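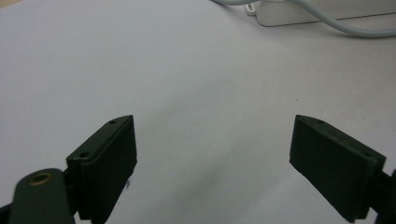 Valentyna Pylypenko has walked the 25 miles from Drivby to Mellatcombe more often than she can remember, and she still talks about it as if she'd just found it.

"You come over the top and there's the whole valley, and I want to grab a stranger and say look!" she says, laughing. Her new guide to the old drovers' path comes out in October, and it's a joy – full of gates, bad weather and very good pie.

The high point is Caron, all 1,111 feet of it. "People call it a hill. Try it in the wind and then tell me that."

She wrote most of the book at her kitchen table in Drollen, after two summers of walking with a notebook in her hat.
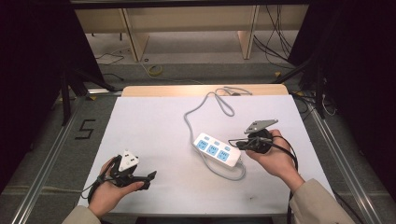 A power strip and its cord on a white board.

Her favorite stretch? The last two miles, along the river. "My feet hurt, I'm hungry, and I'm so happy I start singing. The sheep are used to me by now."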